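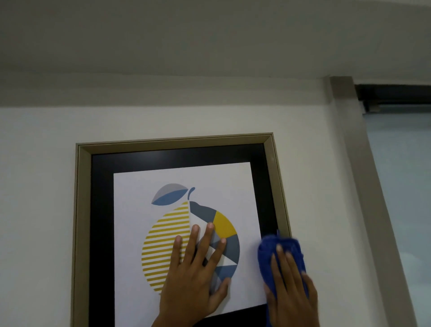
Wiping the glass on a framed print, blue microfiber.

Sunday, August. Glazing cleaner, third batch

Picked up where I left off with the haze problem. Short version: batch two left a gray bloom on the glass when the light came from the side, and batch three mostly doesn't. Notes below so we stop repeating the same tests.

Mix for batch three: 1,000 ml distilled water, 125 ml isopropyl, no vinegar, no soap. Batch two had the same water and alcohol plus a few drops of the Stolleck dish concentrate. I'm now fairly sure the concentrate is where the bloom comes from. Made up one small bottle with a single drop in it to check, and the bloom came back, fainter but in the same swirl pattern as the cloth. So no surfactant at all from here on, unless someone has a real grease problem, and then it gets its own rinse pass.

Test pieces were 13 offcuts of 2 mm float glass from the scrap bin, each fingerprinted on one half and left overnight. Marked the corners with grease pencil. Mistake — the alcohol takes grease pencil off and I lost track of two of them. Use tape next time. The ones I could still identify all came clean in one damp pass and one dry pass.

Cloths. The paper towels shed, same as ever. The old cotton diapers are good for the dry pass but drag when damp. Microfiber is still best for both, provided it hasn't been through the wash with softener. Two from the Zeng pack smeared badly and I can only guess they went in with the aprons. I cut a notch in the hem of the good ones. Please keep notched cloths out of the general laundry.

Acrylic is a separate matter. Did not test batch three on acrylic and won't. The Doltach sheet we have left from the spring job crazed along the cut edge when somebody used alcohol on it, and there are still fine lines going in from the corner. Plain water and a clean cloth for acrylic, or the antistatic stuff in the white jug.

Application: spray the cloth, never the glass. I know this is on the wall already. I opened up the Tunar frame that came back for a new mat and there's a tide line along the bottom of the backing board, brown, about as wide as a pencil. Liquid ran down the face, got in behind the rabbet lip and wicked up. The print itself is fine because there was a spacer in there. The mat is not. Cut the new one from the 4-ply, off-white, and sealed the back with fresh tape. Old tape had let go on two sides.

Drying time for one damp pass at room temperature was 13 seconds on bare float, measured with the wall clock so don't lean on it too hard. The window fan was on for the later pieces and I didn't time those.

Labels: the batch three bottle says B3 and has the mix written on it. Batch two is poured out. The one-drop bottle is on the top shelf marked DO NOT USE and can be dumped once somebody else has looked at the bloom under the bench lamp.

To do
— order isopropyl, the can is almost empty
— tape for marking test pieces
— try B3 on the coated glass, small corner first, read the maker's sheet before that
— find out where the second squeegee went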